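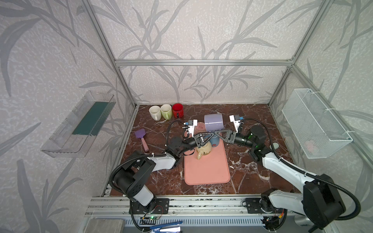 Two robot arms over a brown marble tabletop, leaf-print walls behind.

Re: [smallarea] Praltville age bands don't add up to the total
9 April 2020
2 comments | 21 shares

Tibor Szabó wrote:

> Hello all,
>
> I am trying to reconcile the age table for Praltville with the
> published total and I can't get there. The total population line
> and the sum of the age bands differ by 438. I first assumed a
> typing error on my side, so I loaded the file again from scratch
> and got the same difference.
>
> Sullby, from the same release and the same layout, adds up
> perfectly. The county table adds up too. Only Praltville is off.
>
> Two questions. Is there an accepted way to spread the difference
> over the bands, or should I leave it alone and put a footnote?
> And second, is anyone else using the Trolline import template for
> these files? I am wondering if it drops something.
>
> I need shares by age band (under 15, 15 to 24, 25 to 44, 45 to 64,
> 65 and over) for a short report on school places, so the bottom
> two bands are the ones I care about the most.
>
> Thanks in advance,
> Tibor

Tibor, quick one before I have to run, sorry for the fragments.

Don't spread it. Please. Not until you know what the 438 is. I'm nearly sure I know and if I'm right then spreading would do real damage to your under 15s.

Praltville has the residential college plus the two big nursing homes on the north side. In that release, group quarters residents are in the total line but they were NOT put through the age tabulation for places where the age question came back too incomplete. They sit in a separate row at the bottom, "age not tabulated" or some wording close to that. Sullby has no group quarters worth speaking of, so its bands add up and always will. The county adds up since they imputed ages at county level and only there. That last bit is in the notes, way down, and I missed it myself the first time and sent a very confident wrong email to this list. It's in the archives. Enjoy.

So the template question. Yes, I use the Trolline one, or did. It reads down to the last band and stops. Anything under the last band gets thrown away with no warning. The old version had a row count in the settings, set to 21, and if your table has one more row than that then the extra row just isn't there when you open it. Check the raw file in a plain text editor, scroll to the bottom, look for the extra row. If it says 438 you're done.

If it doesn't say 438 then ignore everything I just wrote and come back to us.

Now what to do about it. Depends on the report. For school places you don't want college students and nursing home residents anywhere near your denominator. I'd take the household population as the base, so the sum of the bands, and say so in the table title. "Household population by age band" and then one line underneath saying group quarters residents are left out. Your under 15 share will come out a little higher than if you divided by the published total, and that is the right answer for your purpose. Somebody at the school district will divide it by the other number anyway and write to you. Keep the line handy.

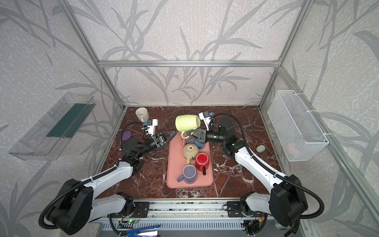

The thing you must not mix is bands from one base and total from the other. I've seen it in print more than once — bands on the household population, percent column calculated on the full total, and the column quietly adding to something less than 100. Then someone "fixes" the rounding by bumping up the biggest band. With Praltville the biggest is 25 to 44, so it ends up looking like a town full of young workers. It isn't particularly. It's a town with a college.

Also your 15 to 24 band is the shakiest one even after you sort this out. Students living off campus are in households, so they're in. Students in dorms are out. Same age, same town, different side of the line. I would not build anything on a change in that band between two releases, a single building being reclassified can swing it. There was a case with an apartment block that the college leased, counted as households in one round and as group quarters the next. Looked like the young people had fled. They had not moved an inch.

About spreading in general, for the archive, as this comes up every September or so when the teaching people join. Proportional spreading is fine when the missing ages are missing more or less at random. A few forms with a blank, that kind of thing. It's not fine when the people with missing ages are a particular sort of people, and the residents of dorms and nursing homes are about as particular as it gets. Pro rata would hand you a batch of extra toddlers who do not exist.

If you really need the full population by age, you could borrow the group quarters age profile from the county table and apply it to the 438. Crude but defensable. Mark it as an estimate, don't show it to the last digit. For places where group quarters is under 200 I wouldn't even bother, I'd leave it as its own row.

Bangash put out a worked spreadsheet for this a while back, with both methods side by side. I have a copy somewhere, but it was for the earlier layout and the columns have moved since. Whoever has the newer one please post the location to the list rather than mailing me, my inbox is a swamp.

One more. When you quote the table in the report, cite the release and the table number AND the date you downloaded it. They re-issued teh Sullby file with corrected bands and kept the same file name. If yours is the older one it would still add up, just to slightly different numbers.

Let us know what the bottom row says. Back online tomorrow.

Share this message: 21
Comments: 2

Related messages
Age not tabulated: which places are affected?
Household base or total base for school forecasts
Trolline template and the missing last row
Re: Sullby file re-issued, same name
Bangash spreadsheet, old column layout
Percent columns that don't reach 100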